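Troria Play Kitchen Guide
Section 3: Setting Up the Cutting Board Station
February 12, 2022, by the Troria guide desk

Now we come to the part most children have been waiting for, so take your time and let them help!

1. Clear a bit of table and lay the white board flat, with some space left on every side for the cups and the tray.

2. Put the toy knife on the board. The handle can stick out past the edge, where small hands find it easily.

3. Set the orange vegetable piece close by, seam showing, so your little cook can see where to "cut." 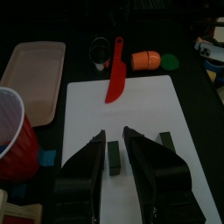
4. Stand the green blocks upright. They make fine cucumbers, or beans, or whatever is on the menu that day (ours have been pickles since August).

5. Keep the cups off the board, and use the pink tray for serving.

Note: Play food likes to wander under the couch, so do a quick roundup before you pack up.

Caution: Toy knives are for play food only. Keep small pieces away from children under 3.

Related sections
Washing and Drying Play Food
Storing Cups and Trays
Zerker Tea Set: Getting Started
Replacement Parts List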